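Our visit to the Fovero furniture works in Wornville

January 3, 2019

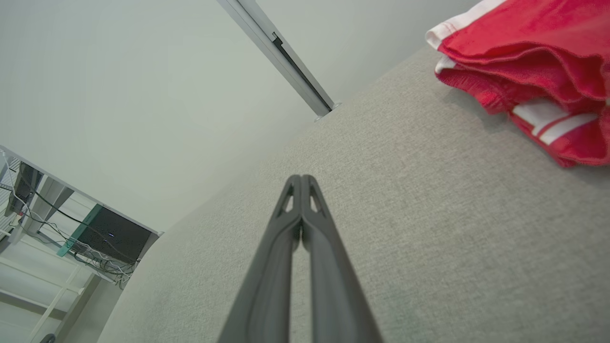 Light gray woven upholstery against a pale wall.

My wife and I live in Pundton and we wanted for a long time to buy a new sofa. The old one came with us from the first apartment and its springs are finished. When we read that the Fovero works in Wornville opens its doors to visitors in the winter holidays, we decided to go, a little for the sofa and a little for curiosity. I worked many years in an office of a spinning mill, in another country, so cloth is interesting to me.

From Pundton we took the morning bus. The ride is long and the heating was very strong, so take a light shirt under your coat. The bus stops at the old Wornville station, and from there you walk along the canal. There is a sign at the bridge, but it is turned in the wrong direction, and we went first to a tire shop. The man in the tire shop was used to this and drew us a map on the back of a receipt.

The entrance is by the side gate, next to the loading area. You receive a paper badge and a pair of ear plugs. Children are allowed but they must hold the hand of an adult. Our group was mostly families and one couple who wanted to learn upholstery themselves and asked many good questions.

The tour starts in the wood store. I expected a strong smell of fresh wood, but the boards are dried already when they arrive, and it smells more like a library. Our guide explained that the frames are beech in the places where the weight comes, and softer wood in the places where there is only cloth to hold. She let us knock on both and listen to the difference. A frame is glued and also screwed at the corners. They keep one frame from an old model hanging on the wall, from the time when they used only dowels, and my wife liked this one the most.

After that we saw the springs. There are two systems. In the cheaper sofas there are wave springs, which go from the front to the back like a snake. In the better ones there are coils tied by hand with cord. The tying is slow work. The person who does it goes from knot to knot without looking at her hands, and when she noticed us watching she made one knot slowly so we could follow. I still did not understand it. I tried at home with a shoelace, without success.

Foam is cut in a separate room behind glass, and here we could not enter. Through the window we saw big blocks and a long thin blade. The guide passed around three small cubes of foam, soft, middle and hard, and we had to press them and say which we would like to sit on. Almost everybody chose the soft one. She told us that this is normal in the showroom too, and that many of those people would be happier after two years with the middle one. We thought about this later, when we had to choose.

For me the best part was the fabric room. Fovero does not weave its own cloth. Most of it comes from the Hsiao mill, in rolls, and every roll is pulled over a table with a lamp below it before anybody cuts it. If there is a fault in the weave, the light shows it. They mark it with a piece of chalk and the cutter puts the pattern pieces around the mark.

They also have a machine that rubs the cloth in small circles until it starts to break. The ordinary living room fabrics must stay good for many thousands of rubs. On the wall is a list with the results, and next to each result there is a piece of the rubbed cloth, so you can touch it. One fabric had the article number 3589 and another had 3787, and I wrote both in my notebook. The first is a fine weave, very smooth. The second is thicker, with small knots in the yarn, and my wife said that a cat would love it too much. We do not have a cat but our neighbor's cat visits.

The sewing hall is loud, so please use the ear plugs. I did not, in the beginning, and my ears were tired for the rest of the day. The covers are sewn inside out and then turned, and a person pushes the corners out with a wooden stick. It looks like a small thing, but the guide said a new worker needs months for nice corners. On my own old sofa the corners are round like potatoes, and now I know why.

In the end you come out in the showroom, as I expected. But there was no pressure and we could sit as long as we wanted. Light colors are clearly in fashion. I was afraid of them, because I drink coffee on the sofa every morning. The saleswoman gave us a small sample to take home and told us to spill on it what we usually spill. I found this a very fair idea.

Some practical points for those who want to go:

The tour costs nothing, but you must register by telephone.
The prices in the outlet corner start at 900 for a two-seat sofa with small faults. Footstools were 400, and in my opinion this is too much for a footstool.
The canteen is open to visitors and has good pea soup. They take only cash.
There are many stairs between the wood store and the springs. An elevator exists, but you must ask for it at the gate.
Photographs are allowed everywhere except in the foam room.
The last bus back to Pundton leaves early, so check the time before you sit down for soup.

We did not buy on the same day. At home we put the sample on the arm of the old sofa and spilled on it coffee, then a little red wine, then tomato sauce. Coffee went out with water and soap. The wine left a shadow, and the sauce I have not tried to wash yet.

The next visitor days are in April. We will go again, this time with the measurements of our door, which we forgot to take.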